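Two weeks in the practice room with Brukitz

A few of you wrote in after the December issue asking whether Brukitz is worth paying for if you don't own an arm yet. Good question, and one I'd been putting off, so I signed up for the starter plan and have been poking at it most evenings (and a couple of mornings when I should have been doing the invoices).

The short version for newcomers: Brukitz is a simulator you rent by the month. You get a virtual arm, a virtual table and a stack of small tasks, and you write the code that gets the arm through them. The starter plan has 20 tasks and runs fine on my old laptop, though the fan has opinions. I came to it from Dudard, which I used all last year and still like, but Dudard takes me half an afternoon to set up every time I change machines. Brukitz took one coffee.

The task I keep going back to is the sorting one. You've got a green block with three little cubes up on top of it and a blue-violet one sitting on the table by itself, and the arm waits over the open part of the table until you tell it what to do. I love this one! It looks like nothing, and then you find out your grip height was set for the tabletop and you drive the fingers straight into the green block. The cubes up there are close together too, so going for the yellow one at the back first is asking for trouble. My best script for it is now 437 lines, which is embarrassing, and I'm sure one of you could do it in a quarter of that.

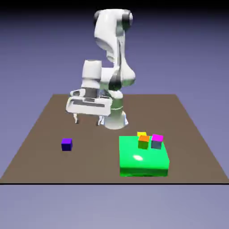 What I'd change

The scoring is stingy with information. You get a pass or a fail and a time, and if it's a fail you're left replaying the run at slow speed to work out which cube you knocked. Dudard gives you a proper contact log and I miss it badly. The camera controls are also a bit sticky with a trackpad, so plug in a mouse.

I had 2 crashes, both while switching tasks with a script still running. Support wrote back the same evening and told me to stop the script first. Fair enough.

If you already have the Yilma add-on from the spring bundle, it loads into Brukitz without any fuss and gives you a few extra grippers to try. Puluvard files don't import yet. I asked, and they said it's on the list.

I'm keeping my subscription for another month at least, mostly out of stubbornness about that yellow cube. Send me your sorting scripts if you've got them and I'll run the shortest ones for the next issue.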